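Firna to open second tableware shop in Pestcombe this September

Homeware maker Firna will open a new shop in Pestcombe in September, taking over the former Morton drapery on the harbour road. It will be the company's second shop and the first to have a pottery workshop on the same site.

The ground floor will sell the full Firna range of plates, bowls and serving dishes, along with table linen and a small selection of glass. Upstairs, the old fabric store has been turned into a workshop with five wheels and two kilns. Evening classes will start at 7pm and run all year, with places for beginners as well as people who have thrown pots before.

The opening also marks the launch of Ortuño, a new line of stoneware in three glazes: chalk, olive and a dark blue. The line has 110 pieces, from egg cups to a large lidded casserole, and everything in it can go in the oven and the dishwasher. Prices start at £5 for a pinch pot. Pieces can be bought singly, and Firna has said it will keep all three glazes in stock so that broken items can be replaced. 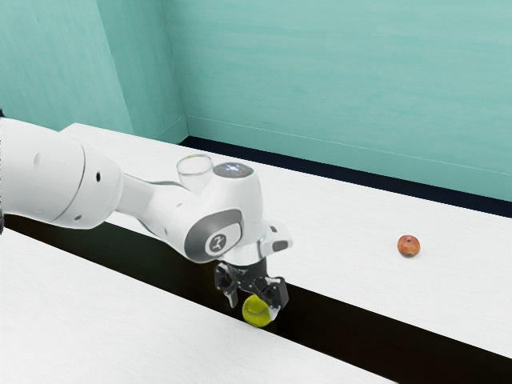 Traders on the harbour road said they were glad to see the Morton building back in use, and asked that the shop keep its front door on the street side, where the drapery had it. Firna has agreed to this. The original door and its brass letter plate have been repaired and will stay where they are.

Work on the building began in the spring. The roof has been relaid, the shop windows have new glass, and the wide oak counter from the drapery has been moved to the back of the ground floor, where it will be used for wrapping and collections. A lift now serves the workshop, which could previously be reached only by a steep rear stair.

Seconds – pieces with small marks or uneven glaze – will be sold at reduced prices from a separate room next to the counter. Firna's existing shop will go on selling seconds as before.

The first 100 customers on opening day will each be given an Ortuño side dish in the glaze of their choice. The workshop will be open to visitors until 4pm, and bookings for the autumn classes will be taken at the counter. Opening hours after that will be 10am to 5.30pm.

Trade enquiries and requests for product samples should be sent to the Firna press office.

ENDS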